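Do You Need the Tray? Speaker notes

Housewares buyers' afternoon, Thursday, second slot after the break. Keep it to the half hour. Water on the lectern, clicker tested, samples under the table until I ask for them.

Opening

Start without the title slide. Ask who in the room owns a serving tray. Most hands will go up. Then ask who carried something on it this week. Wait for it. Don't fill the silence.

Say: I have worked in and around kitchen goods for a long time, and I've come to distrust the tray. I don't hate it. I own two. But I think we sell it with a story that doesn't hold up very well once it gets home, and I'd like to spend half an hour picking at that story.

The story goes like this. You have people over. You load up the tray in the kitchen, you walk it out, everyone is charmed, and later the whole lot goes back in a single trip. It's a nice picture. I have done it myself perhaps a handful of times, and on most of those I still went back for the napkins.

What people say they want

Survey slide. Be careful with this one. Skekton sent its customers a questionnaire and got 393 replies, and the line that went around the trade afterward was that people want "a tray for entertaining." Read out the question as it was worded: "Would you like a tray for entertaining?" Pause.

Well, yes. I'd like a boat, if someone's asking. A question like that tells you people are polite. It doesn't say they'd use the thing, or where it would live when they weren't using it, and it certainly doesn't say they'd pay for the better one.

Somebody will object that all surveys are like that. Fine, agree with them and move on. The point is that we then went and built a shelf out of it.

Storage

This is the part I care about most, so slow down.

A large tray is an awkward thing to own. It's too wide for the drawer and too long for most cabinets. It goes behind the toaster, or on top of the refrigerator, or in that gap beside the stove where the baking sheets are, and every time you want a baking sheet the tray comes out first. I've asked a lot of people where they keep theirs. A good half had to think.

Then comes the usual answer, the one I hear from every supplier: leave it out. Make it part of the table. Put a bowl on it, a candle, a stack of coasters. I'd push back on that. Once a tray has a bowl, a candle and a stack of coasters on it, it has stopped being a tray. You can't pick it up for dinner without finding a home for three other things. What you have bought is a place mat with walls.

Ask for a laugh here if the room is warm. If it isn't, skip straight to color.

Color

The Clorkolia trend deck calls this year's greens "restful." I have never been rested by a tray. Still, I'll grant them something. A muted green does sit well next to white plates, and it's easier to live with than the hard shiny red we were all told to stock a while back. It doesn't shout across the room. If you are going to leave a big flat object lying on a table, you could do a lot worse than sage.

My doubt is about what the color is being asked to do. On the shelf it sells the tray. At home the tray ought to be covered up with food, and you'd see the color only at the rim. So either people are paying for a finish they'll hide, or they're keeping the tray bare because it looks good that way. I suspect it's the second, and I'd like a supplier to admit it.

Mention speckle in passing. A fine speckle is sold as "handmade character." I think its real merit is duller, and better: crumbs don't stand out as much. Say that plainly and you'd sell more of them to parents.

The lip

Bring out the samples now. Pass the Tanent around on the left side of the room and the Pietrzak on the right, and let people handle them while I talk. Tell them to run a thumb along the edge.

Everything useful about a tray is in its lip. Too low, and a glass slides off when you go around the door frame. Too high, and you can't get a spatula in flat, you can't wipe the inside corner, and you knock your knuckles setting down a plate. Brochures hardly mention it. They give length, they give width, they give a paragraph on the mood of the thing, and then you have to ring up and ask how tall the edge is.

For what it's worth, I come down on the side of low and rounded. A rounded corner wipes clean in one pass. A square one collects a paste of sugar and dust that you end up working at with a toothpick. But low has a price: you have to walk more carefully, and I would never hand a low tray with drinks on it to a child or to my uncle.

Picture up. Leave it on screen while the samples finish going around. Large green tray, bare, low lip, rounded corners, on a pale table with a shallow white plate beyond it. Say very little. Let them look at how much surface there is and ask themselves what they'd put on it on an ordinary evening. If someone calls out "keys," thank them.

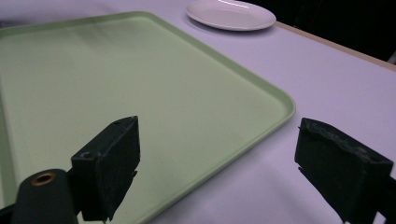

Size

Large trays outsell medium ones, or so I keep being told. I have never been shown it broken down in a way I trusted. Last March one shop let me look through its own till records, 1,918 tray sales, and large did come out ahead. It was also on the front table, at eye level, with a discount sticker. The medium was on a bottom shelf behind the salad spinners. I'm not willing to call that a preference.

Here is my complaint about large. An empty one is easy to carry, and that's how everyone tries it in the store. They pick it up, they hold it out in front, they nod. Load it with a casserole, six glasses and a pitcher and it's a different object. Your arms are wide apart, you can't see your feet, and you need somebody to open the door. The bigger the tray, the more help you need to use it, and at that point each of you could have taken a couple of plates.

Suggest they try a loaded demonstration in the store. Weighted cups would do. I've offered this idea to several chains and it has been received with great courtesy.

Handles: keep this short. Cutout handles are good for the fingers and let crumbs out at the ends. Raised handles are good for lifting and bad for stacking. With no handles at all you're pinching the rim, and a low smooth rim isn't much to pinch. There's no winner. If pushed, I'd say cutouts on large, nothing on small.

When I change my mind

Don't skip this section even if time is short, or the whole talk sounds like a man with a grudge.

There are uses where I think a tray earns its keep. Breakfast in bed for someone who is ill. Carrying supper outside when the back door sticks. Holding the messy part of a craft project so it can be lifted off the table before dinner. Seed pots on a windowsill. Sorting small parts. Under a drying rack. As the one place where raw chicken is allowed to be.

Notice how few of those have company coming over. A wide flat surface with an edge, easy to rinse, that you can move all at once when the table is needed: that's a good tool, and I'd happily see it sold as one. Put it in with the mixing bowls and stop dressing it up with a sprig of rosemary.

Someone usually says that the rosemary is what sells it. Maybe so. I'd like to see it tested properly, same tray, two displays, same height off the floor. If it comes out the way they say, I'll drop this part of the talk.

Asks for the room

Print the height of the lip on the label. It costs you one line.

Say whether it goes in the dishwasher, and mean it. "Dishwasher safe" on something too long for the rack is a joke at the customer's expense.

Give the stored thickness as well, for a stack of two, so people can measure the gap beside the stove before they come in.

Try one display with no props.

Questions

Likely ones. Round trays: pretty, hard to store, they waste the corners of the table. Melamine or metal: depends on whether you mind noise. Do I sell trays: yes, a few, and I tell people all of this at the counter.

Collect the samples before the coffee. The Tanent has to go back in its sleeve.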